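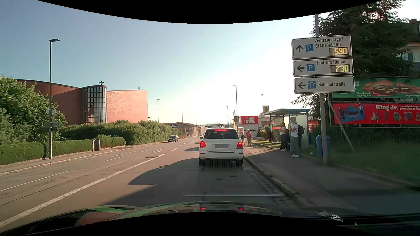
Auf der Straße, hinter dem weißen SUV.

Der letzte Kilometer

Der Bus nach Rostier fuhr ohne mich ab, und ich habe selten so gejubelt! Ich stand an der Haltestelle mit dem Karton auf den Knien, darin vier Gläser Sauerteig, und plötzlich hatte ich den ganzen Nachmittag für mich.

Also lief ich. Immer die Landstraße entlang, an der alten Mühle vorbei, wo es im September nach nassem Korn riecht und nach etwas Süßem, das ich noch nie herausgefunden habe. Meine Großmutter hatte den Teig vor Jahrzehnten angesetzt, in einer Küche in Plaltora, und seither war er durch drei Wohnungen, zwei Ehen und einen Stromausfall gewandert. Er lebte! Er gluckste sogar, wenn man das Ohr an den Deckel hielt — ein winziges, zufriedenes Geräusch, wie ein Kind, das im Schlaf lacht.

In der Bäckerei Kristiansen brannte schon Licht. Die Bäckerin schraubte das erste Glas auf, roch hinein und schloss die Augen.

»Apfel«, sagte sie. »Und Keller.«

»Und ein bisschen Bier«, sagte ich.

»Ein bisschen sehr viel Bier!«

Wir rührten Mehl ein, Roggen und eine Handvoll Dinkel, und dann warteten wir, was ja das Schönste am Backen ist, dieses herrliche Herumsitzen mit Mehl an den Ellbogen. Sie erzählte vom Ofen, der rund 164 Jahre alt sein sollte und beim Heizen knackte wie ein Schiff. Ich erzählte von der Küche, vom blauen Fensterbrett, vom Brot, das immer an einer Seite aufplatzte, und dass wir uns um genau diese Seite gestritten hatten.

Gegen Mitternacht schob sie den ersten Laib ein. Wir hockten davor wie vor einem Kino. Er wuchs, er wölbte sich, er wurde golden, dann braun — und dann riss er auf, links, quer durch die Kruste, genau wie damals.

»Soll ich das nächste Mal tiefer einschneiden?«, fragte sie.

»Bloß nicht!«, rief ich und suchte schon nach der Butter.

Kommentare

roggenfee: Jetzt habe ich Hunger, und im Haus ist nur Knäckebrot. Wunderbar!

mehlstaub_88: Bei uns war immer die rechte Seite offen. Gestritten haben wir trotzdem.

Leserin aus Fondlow: »Apfel und Keller«, genau so riecht meiner auch. Bitte mehr davon!

Weitere Geschichten
Die Fähre nach Fondlow
Winterquitten
Ein Klavier für Plaltora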